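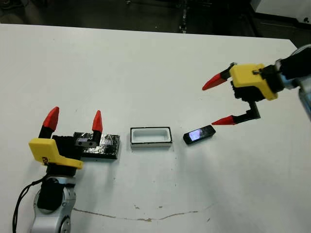

Last changed: March 2019

Setting out small things in a row before you work on them

I repair and clean small things at home in Dovemcombe, and for many years I worked in a heap. Everything was on the table at once and I searched in it with my fingers. Now I put the things in one row across the middle of the table, and I lose much less. The method is simple but there are some points which I learned slowly, so I write them down.

What you need

A table with a plain top. White is the best colour, as a dark screw or a black cap shows on it at once. If your table is brown or has a strong pattern, lay an old white sheet over it and pull it flat.

One small open tray. It does not need a lid. Mine are from Jenora and they are sold for desk drawers, but the bottom part of a box for tea will do the same work.

A soft cloth, and a pencil with some paper.

Step 1. Clear the table

Take everything off, also the cup. Wipe the top and let it dry fully. I wait 8 minutes, and in winter a little longer.

Step 2. Decide the order

Think which thing you will need first and put it on the left. If you write with the left hand you may prefer to begin on the right. The order must stay the same until you finish, so it is good to write it on the paper.

Step 3. Put the largest block down first

A heavy or flat block goes at the beginning of the row and the other things are measured from it. If a small part sits on top of it, such as a metal bracket, let it stay there while you arrange the rest. When you lift both together, hold the block by the sides and keep it level.

Be careful with anything that is covered in foil or foil tape. Crinkled foil catches on a cloth and tears easily at the corners. Do not rub it. Press a loose corner down with the side of your thumb, very gently.

Step 4. Leave a space, then put the tray

Leave a few centimetres of free table between the block and the tray. In the beginning I pushed them together to save room, and each time I took the tray I moved the block also. The tray stays empty at this moment. It is for the loose parts which come later.

Step 5. Put the phone or other device last

Anything with a screen goes on the other side of the tray, away from the heavy block. I turn it a little at an angle, and then the lamp does not shine back into my eyes. If you use the phone as a clock or to read instructions, set the screen so that it does not go off after two minutes. A glossy front shows every finger mark, so keep the cloth near.

Step 6. Work along the row

Take one thing, do what you must do, and put it back in the same place. Loose screws go into the tray at once, not on the table beside it. With 18 small screws of almost the same length I make two groups in the tray, with a strip of card between them.

When you must stop in the middle

Write on the paper where you stopped and lay a clean cloth over the row. If other people need the table, carry the things away on a board in the same order. I use a Paredes baking board, 4 millimetres thick, which is stiff enough for this.

In April I will add a part about very small springs, which need a deeper tray than the one I use now.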